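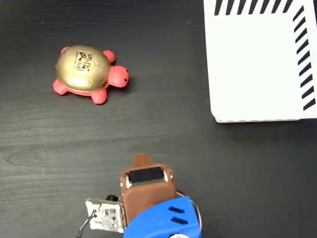 **Service Restauration – Cellule Recettes et fiches techniques**

## Barres de céréales maison : nouvelle fiche pour le goûter et les ventes à emporter

La fiche de la barre avoine-abricot est révisée à compter d'octobre. La version précédente, reprise telle quelle de l'ancien classeur, donnait un produit trop friable à la coupe et un taux de chutes élevé sur les sites équipés de plaques peu profondes. La nouvelle formule a été mise au point à la cuisine de Pemham, puis reprise à Degefa avec le matériel courant.

### Composition pour une plaque de 20 barres

- flocons d'avoine moyens : 420 g
- abricots secs moelleux : 240 g
- graines de tournesol décortiquées : 90 g
- graines de courge : 60 g
- miel liquide : 180 g
- huile de colza : 75 g
- compote de pomme sans sucre ajouté : 60 g
- sel fin : 1 g

Masse totale avant cuisson : 1126 g. La perte au four et les parures ramènent la plaque finie à 1 020 g, soit 51 g par barre. La portion précédente était de 60 g ; les étiquettes de vitrine et la déclaration nutritionnelle sont à remplacer en même temps que la fiche.

### Mode opératoire

1. Torréfier les flocons et les graines à sec, 12 minutes à 150 °C, en remuant à mi-temps. Laisser redescendre à température ambiante.
2. Tailler les abricots en dés de 5 mm. Le passage au cutter est à éviter : la pâte obtenue se répartit mal et colle aux lames.
3. Chauffer le miel et l'huile à 110 °C, hors ébullition prolongée. Ajouter la compote hors du feu.
4. Verser sur les éléments secs, mélanger à la spatule jusqu'à enrobage complet, incorporer les abricots.
5. Étaler sur papier cuisson et tasser fermement au rouleau. Hauteur visée : 18 mm.
6. Cuire 22 minutes à 160 °C, chaleur tournante, oura ouvert.
7. Refroidir deux heures sur grille, puis une heure en froid positif avant la coupe.

Le tassage conditionne la tenue. Une plaque tassée à la main, sans rouleau, présente des vides au centre et casse dans le sens de la longueur. Pour la coupe, utiliser un couteau à lame lisse, essuyé entre deux passages.

### Allergènes

La recette ne contient ni arachide ni fruit à coque. L'avoine impose la mention du gluten, y compris lorsque le lot livré est annoncé sans contamination, tant que le certificat n'est pas joint à la livraison. Les abricots référencés chez Faler sont sulfités ; la mention « sulfites » reste donc obligatoire. Les sites qui passent aux abricots bruns non traités doivent le signaler à la cellule avant de modifier l'étiquette.

Toute substitution de graines (sésame notamment) crée une nouvelle fiche. Elle ne se note pas au crayon dans la marge.

### Conservation

Boîte hermétique, feuille de papier entre les couches, cinq jours à température ambiante. La congélation est admise pour les plaques non coupées, un mois au plus. Décongélation en froid positif, emballage fermé, faute de quoi la surface devient collante.

### Saisie

La fiche est disponible dans Trovis sous l'intitulé « Barre avoine-abricot V2 ». L'ancienne version reste consultable mais ne peut plus être affectée à un menu. Pour les commandes groupées, le coefficient est calculé jusqu'à 600 barres ; au-delà, fractionner la production en deux saisies distinctes.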